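The Handoff at Mile 141

Most of what kills a person after a highway crash happens before a surgeon is involved. Bleeding, a blocked airway and delay account for the largest share, and of the three, delay is the one a road authority can change without a medical license.

The Akham corridor is a two-lane state route with a posted limit of 65 and a shoulder too narrow for a stopped ambulance. It runs from the grain elevators at Kultberg to the county line at mile marker 141. Four people died on its last stretch in a single August, in separate crashes. In three of the four, the first 911 call gave a location that was wrong by more than a mile.

Xolani Radebe lost his younger brother in the second of them. Radebe is a surveyor by training and talks like one. He keeps the call log, which he obtained through a records request, in a ring binder with tabs.

"The caller said he was past the bridge," Radebe says. "There are two bridges. The dispatcher picked the one with a name."

The ambulance reached the named bridge, found nothing, and turned around at the next crossover. The log shows 11 minutes between the first arrival on the corridor and the arrival at the car. The county medical examiner declined to say whether a shorter interval would have changed the outcome, and Radebe does not claim that it would.

What he did was go out and measure. Over the following months he drove the route with a handheld receiver and recorded every feature a frightened driver might use to describe a location: culverts, gates, billboards, the burned-out motel, the sign for the Msimang orchard. He then compared those with the landmark table used by the dispatch software. The table held eight entries for the whole corridor. Two of them no longer existed.

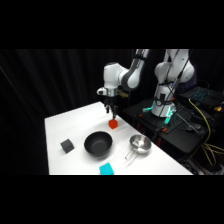
Photo: Gevutora

Dispatch systems locate a wireless call in more than one way. The first fix usually comes from the cell tower and describes a sector, which in open country can cover many square miles. A second fix, computed from the handset, arrives some seconds later and is usually much better. The dispatcher has to ask the system for it again if it does not appear, a step called a rebid. On the night Radebe's brother died, the log shows no rebid.

The dispatch center's supervisor at the time has since retired. Her written reply to the county's internal review ran to a page and a half. It noted that one operator was handling three calls, that the rebid key was in a submenu, and that the training manual described an older version of the screen. The review accepted all of this.

Changes followed, slowly. The rebid command was moved to the main screen and now repeats by itself at a set interval until the call ends. Radebe's list of landmarks was checked by the road department, trimmed and loaded into the table. Reference signs went up along the last stretch, small green plates with the route number, the direction of travel and the mile to one decimal place. They are mounted low enough to be caught by headlights.

The signs are the part that drivers notice. Engineers who work on rural routes tend to like them because they need no power and no network. They do have limits. A plate helps a caller who can get out and walk to it, or a passing driver who stops. It does little for someone pinned in a seat, at night, facing the ditch.

The shoulder is a separate problem. Widening it would mean moving a drainage channel and buying strips of frontage from several owners, and the project has been in the state's long-range plan for two cycles without money attached. In the meantime, crews working a crash on the corridor close one lane entirely. A second unit is sent to park upstream as a block, which takes that unit out of service for the rest of the county until the road reopens.

Radebe attends the quarterly safety meetings at the Kultberg annex – he sits near the back, with the binder – and asks for the same figure each time: the interval between the first call and a confirmed location. Until last year the county did not calculate it. Response time was counted from the moment a unit was assigned, so the minutes spent working out where to send it did not appear anywhere.

The figure is now printed on the second page of the handout. He copies it onto the tab marked with his brother's initials, next to the earlier ones, and drives home by the corridor.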